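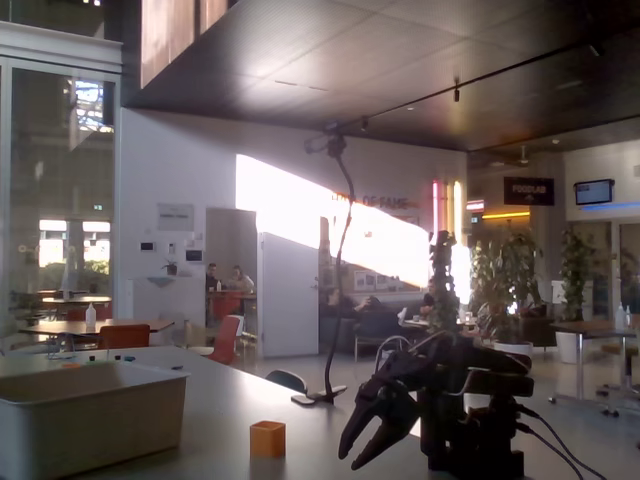 2021年4月26日

また間があいた。書きます。急いで書くので誤字はそのままかも。このあと洗濯物を取り込んで、あと米を研がないといけない。

先週からずっと共用の広間に通っている。自分の部屋じゃなくて、Flormontの一階の広いほう。天井が高くて、片側がほぼガラスで、外の緑がそのまま見えるあそこ。前は通り抜けるだけの場所だと思っていた。コーヒー持って横切って、終わり。座って半日過ごすようになったのは最近で、座ってみたら思っていたより居心地がいい。で、居心地がいいと物が増える。物が増えると散らかる。今日はその話。片付けの話。

先に言っておくと片付けは得意じゃないです。実家の机は引き出しが閉まらなかった。定規が引っかかって。母が無理やり押して、定規のほうが割れた。そういう育ち。

白い箱のこと

机の上で一番えらいのは白い箱だと思う。大きめの、ふたなしの、何でも入るやつ。前にも家の片付けで書いたけど、ふた付きの箱はだめだった。ふたの上に物を置く。置くと開かない。開かないから新しい箱を出す。その繰り返しで押入れがひとつ死んだ。

ふたがないと、入れるだけ。投げるときもある。取るのも手を突っ込むだけ。見た目はまあ、上から見れば中身まる見えだけど、まる見えのほうが探さなくていい。客が来るわけでもないし。いや広間は来るか。来ますね。

広間で使ってる箱は自分が買ったものじゃないのでどこのか知りません。聞かれそうなので先に書いておく。家用にはIsentで似た感じのを注文した。送料こみで2431円。予算は2000円と決めていたのに。決めた日の夜にもう超えていた。色が白と生成りで迷って、画面だと違いがわからなくて、結局白。届いたらちょっと青っぽい白だった。広間の箱のほうがやわらかい色で、悔しい。

置き場所は机の左。右利きなので、右手で作業して、終わったら左に流す。これはJadwigaに教わったやり方。Jadwiga Nowicki、このブログには何回か出てきている人。パン屋のPiątekの回で、最後の一個を譲ってくれた人です。彼女の机はいつ見ても片付いていて、コツを聞いたら「左に流す」しか言わない。もっと何かあるだろうと思って食い下がったけど、左に流す、だけだった。

やってみたら、たしかに流れる。右に箱を置いていたころは、手前に物を置いてから腕をひねって箱に入れる感じになって、面倒で、手前に置いたまま帰っていた。左に移しただけで帰る前の片付けが早くなった。時間は計ってない。体感。

オレンジの小さいの

もうひとつ、最近よく目に入るのがオレンジの小さい四角いやつ。手のひらに余裕で収まるような。色がとにかくいい。白い箱と淡い色の天板のところに、ぽつんとオレンジがあると、それだけで机が締まる感じがする。インテリアの本によくある、差し色っていうの?あれだと思う。狙ってないけど。

実は小さい物ほど片付かない、というのが長年の悩みで。大きい物は邪魔だから動かす。小さい物は邪魔にならないから動かさない。で、増える。クリップ、付箋の残り、キャップだけのペン。キャップだけのペンって、ペンじゃなくてキャップか。書きながら混乱してる。

色が強いと見つかるんですよ。黒とか灰色の小物は、机の影とかケーブルの間に紛れてしまって、一週間後に肘で発見する。オレンジは紛れない。だから戻せる。家でも鍵に何か派手なのを付けようと思って、100均でオレンジのタグを買った。買ったんだけど、そのタグをなくした。鍵に付ける前に。派手なのに。たぶん袋ごとどこかに入れた。袋が茶色だったのがいけない。

机のほうは、だいたいこういう感じです。左に箱、オレンジは箱の中の壁ぎわに寄っている。箱の中ががらんとしてるほうが好き。いっぱいの箱は見ると疲れる。

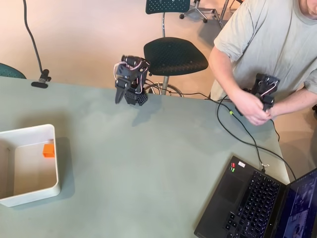
天板の色

緑なんですよね、よく見ると。すごく淡い、セージっていうのか、灰色に近い緑。でも座る場所と光の具合でただの薄い灰色にも見えて、友達に「あの灰色の机」と言われて、灰色だっけ、となった。上からのぞき込むと緑。低いところから見ると灰色。そういう服ありますよね、家で見たら紺で外で見たら黒いやつ。喪服のつもりで買ったのが紺だったことがある。

角が丸いのもいい。家の机は角が直角で、夜中に水を取りに行って腰骨をぶつける。何回も同じところをぶつけるので、クッションを巻いた。透明のやつ。貼って三日でほこりがついて、透明じゃなくなった。角の丸い机、次に引っ越すときは絶対に丸いのにする。引っ越す予定はないです。

淡い天板は汚れが目立つ、というのはたしかにあって、コーヒーの輪がつくと気になる。気になるから拭く。家の濃い茶色の机は拭かない。見えないから。先月、白いノートを置いたら裏が茶色くなって、はじめて汚いと知った。ぞっとした。それから家でも拭いてます、たまに。

拭くのは水だけ。洗剤は使わない。前にスプレーをかけたら跡が残って、跡を消すのにまたスプレーをして、広がった。水で濡らしてきつく絞った布、そのあと乾いた布。布は2枚。同じ布で両方やるのはだめでした、当たり前だけど。

ケーブルは負けている

ここは正直に書く。ケーブルはだめ。黒いのが机の奥を横切って、手前にたれて、パソコンのところに集まって、床のほうにも行く。毎回束ねようと思って、毎回ほどく。束ねると次に使うとき長さが足りない。足りないからほどく。ほどいたら結束バンドが余る。余ったバンドが小物になる。小物は箱へ。箱に戻ってくるのか、この話。

一本だけ、緑の小さい帯みたいなのがついてるのがあって、あれはいい目印だと思う。全部ちがう色のがついていたらいいのに。家のケーブルには、マスキングテープを巻いて名前を書いてみた。「プリンタ」「スタンド」「なぞ」。なぞが一番太い。抜いても何も止まらなかったので捨てようとしたら、次の日に風呂場の時計が止まっていた。関係ないと思う。電池だし。でも捨てられなくなった。

机の端にケーブルをひっかける爪みたいなのをつける案もある。Promeckの棚を組んだとき、余った部品にそういう形のがあって、取ってある。取ってあるけど、どこに取ってあるかが、わからない。Promeckの棚は去年の10月に買って、説明書が薄くて、途中で左右を間違えて一回全部ばらした。余った部品が本当に余っていい部品だったのか、いまだに不安。棚は立っている。上の段には軽いものだけ置いてる。

壁のこと、ちょっとだけ

片付けから脱線。広間の白い壁が好きで、好きというか、ぼーっと見てしまう。オレンジの文字でHall of Fameと出ていて、その下に小さい額が並んでいる。殿堂。殿堂って、ふだんの生活で使わない言葉だよね。うちにも殿堂を作りたい。殿堂入りさせたい鍋がある。もらいものの片手鍋で、もう取っ手がぐらぐらなんだけど、味噌汁はあれじゃないと落ち着かない。

小さい白い棚に、小さい鉢植えがひとつのっているのもいい。壁の棚って、あると何でものせたくなるのに、鉢だけ。えらい。自分だったら横に充電器を置く。その横に飴を置く。で、二週間後には鉢が見えない。

日が差すと壁に斜めに光が入って、すごくまぶしい。きれいなんだけど、画面を見てるとつらい。そういうときは奥の小部屋に行きたくなる。でもだいたい人がいる。打ち合わせをしているのか、お茶してるのか、入口が開いていると見えるけど、じろじろ見るのもなんなので通りすぎる。赤い椅子が外にあって、あれに座って空くのを待つのかと思ったけど、待ってる人を見たことがない。

椅子はオレンジのもある。ガラスの前の木の机に入れてあるやつ。木の机とオレンジの椅子、朝に外の光が入るととてもいい。あそこで朝ごはんを食べたい。Piątekの丸いパンを持って行って。けしの実が入ってるやつ。でもけしの実は机に散る。淡い天板よりは木の机のほうがまだ、許される気がする。いや許されない。拭いてください、私。

机の上に出しっぱなしのもの

箱の後ろに青とか緑の小さいのが置いてあることがあって、これがいまの課題。箱の「中」じゃなくて「うしろ」。惜しい。あと少し手をのばせば中なのに。自分の場合も完全にこれで、家でも洗濯かごの横に靴下を落とす。かごの横。かごまで来てるのに。なんで入れないのか自分でもわからない。

それで先週から、箱のうしろに物を置かない、を自分ルールにした。うしろを壁にくっつけてしまえば置けないんだけど、広間の机でそれは無理なので、気をつける、という精神論でやっている。精神論はだいたい三日。今のところ四日もった。

飲み物も。木の机に白いふたのボトルが置きっぱなしになってるのを見て、自分のかと思ってどきっとした。私のは家にあった。ふたが白いボトル、世の中に多すぎる。名前を書けばいいんだけど、書くのがはずかしい。小学生のときは全部書いてあったのに。おはじきにまで書いてあった。母が。おはじき一個ずつに苗字。

そうそう、オレンジの小さいのは動いてるときもいい。ぶれてても色でわかる。 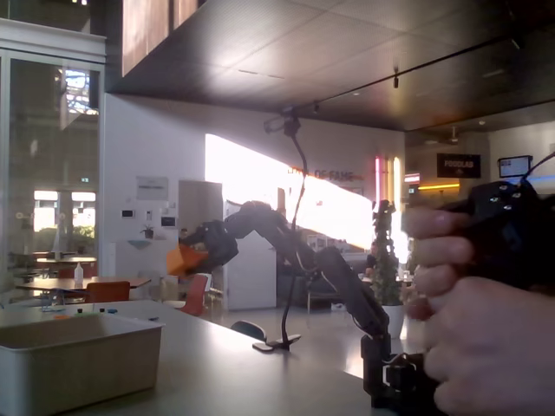
写真:Jadwiga Nowicki(許可をもらって掲載。転載はご遠慮ください)

箱がからっぽのときの机、好きだなあ。これから入る感じがする。家の箱も買った日はこうだったんですよ。届いて、開けて、からっぽで、すごくいい気分で床に置いて、三十分くらい眺めて、お茶を飲んで、戻ったら自分でもう郵便物を入れていた。いつ入れたのか覚えてない。

今の家の箱の中身を書いておく。

・郵便物(開けてないのが混ざってる)
・Isentの納品書。なぜか折り目がすごい
・輪ゴム。なぜか全部長い
・電池。新しいのか古いのか不明
・体温計のケース、中身なし
・Promeckの六角レンチ
・鍵のタグの、レシート。タグはない
・みかんのシール。集めているわけではない

書いてて恥ずかしくなってきた。電池はひとまず別にします。新旧がわからない電池って、結局いつもリモコンに入れて試して、動かなかったらまた箱に戻してるから、永遠に減らない。動かなかったら捨てる。回収の袋に入れる。これを今日やる。今日じゃないかも。

それと上の天井、暗い色のパネルになっていて、そこから小さい明かりが下がってる。最初は暗い天井って圧迫感があるかなと思ったけど、高さがあるので平気だった。家でまねしたら絶対に暗い。家の天井は低い。背伸びすると電気のひもが額に当たる。ひもの先に鈴がついてるので鳴る。

明かりといえば、ガラスの壁側は昼間は外が明るすぎて、緑も白くとんで見える。あの感じ、夏が近い。夏になったら座る場所を変えるかも。壁側に寄るとか。そうすると箱の位置もまた考え直しで、左に流すの左が、窓になるのか壁になるのか。机の向きしだい。Jadwigaに聞いたら「左は左でしょう」と言われて終わりそう。

コメントへの返事

前の記事に、箱に仕切りを入れてはどうですかと書いてくれた方、ありがとうございます。入れました、牛乳パックで。切るのは楽しかった。高さがそろわなくて、いちばん低いところを越えて輪ゴムが全部となりに移動している。仕切りの意味が。もう一回切ります。牛乳を飲み終わったら。

あとラベルはどうしてますか、という質問もありました。貼ってないです。一度貼ったんですが、「その他」と書いた箱に全部入った。ほかの箱がから。ラベルを作る機械だけ残って、それがいま「その他」の箱にはいっている。

広間の行き方を聞いてくれた方、すみません、住んでる人と仕事で来てる人の場所なので、ここには書けないです。パン屋の場所なら書けます。Piątekは駅から坂を上がって、花屋の角を曲がったところ。早い時間に行かないと丸いのはない。昼に行くと細長いのしかない。細長いのもおいしいです。焼くと皮がぱりぱりして、バターをのせて、上から塩。塩は多め。

次は押入れの、死んだほうの押入れをやる予定。ふた付きの箱を全部出して、ふたを外すところから。外したふたをどうするかは決めてない。重ねて立てておくのか、捨てるのか。ふただけの箱を作る、という考えが今ちょっと浮かんで、それはまずい気がしている。いい案があったらコメントに書いてください。大きさはばらばらで、青いのと透明なのがあります。

あ、雨。洗濯物。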